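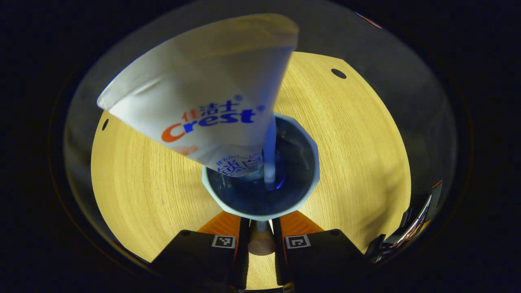

Fig. 1. Pouring from a soft pack into a small cup.

Unit 4: Filling small vessels (handout, Useck course in household skills)

A soft pack is more difficult to pour from than a bottle. When you press it, the liquid comes faster, and the pack changes its shape in the hand. In the figure the narrow tip points down to the cup and the blue stream is thin. This is the stream we want.

Please practise with coloured water first:

1. Fill the pack with 100 ml of water. Close the wide end well.
2. Hold the pack by the upper part and turn the tip down slowly.
3. Keep the tip over the middle of the cup – not over the rim.
4. Stop at 50 ml and turn the tip up before you move your hand away.

A faceted rim, as in Fig. 1, is harder to wipe than a round one. Use a narrow cloth and go along each side.

For the next meeting: read the Makidau sheet, page 18, and bring your own cup.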